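Gutton Pictures sets May release for Furnstead, a ghost film with no ghost to show

Furnstead, the second feature from director Uyên Thân, opens in May on 33 screens, Gutton Pictures has confirmed. The film runs for 138 minutes, a length the distributor questioned more than once before agreeing to leave it alone.

It follows Phí, a night clerk sent to empty a bankrupt hotel, who starts finding guest bills dated the following week. The hotel's owners say it is haunted. They also have an insurance claim to settle, and the script never lets the audience forget it.

"I don't believe in ghosts, and I'm tired of films that ask me to believe for two hours and then play a loud noise," said Thân. "If somebody tells you a building is haunted, ask what they paid for it."

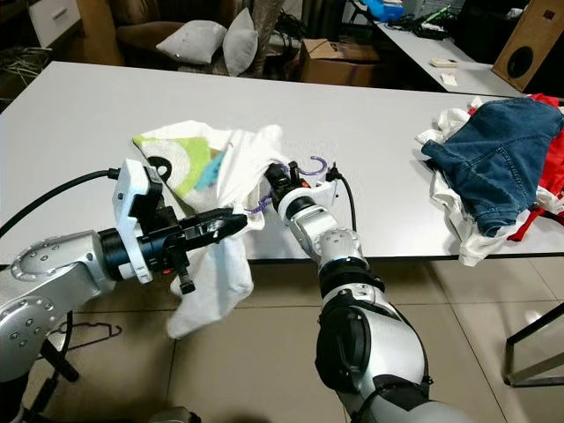

Thân is just as doubtful about the claims usually made for horror films. Furnstead will not be sold as the scariest film of the year, and there will be no stories of people fainting at previews. Gutton showed it to a test audience of 51, and 9 of them said they were frightened. The rest used words such as "uneasy" and "cross", and the director was happy with both. She is no kinder about the trade's other habits – the countdown clocks, the cursed props, the T-shirt with a splash of lime green, white and turquoise on the front that has to stand in for an idea. Gutton has agreed to keep all of that out of the campaign.

The film was shot at night by Flurnico, the production company behind Thân's first feature. Most of the sound was recorded on location, and there is no music until the final reel.

"We were told a horror film can't work without a score," said Thân. "People say that mostly when they have a score to sell."

A trailer will go online at 9 pm on the night tickets go on sale. It does not show the ending, or the cellar.

Press screenings can be booked through the Gutton Pictures publicity office. Stills and full cast details are available on request.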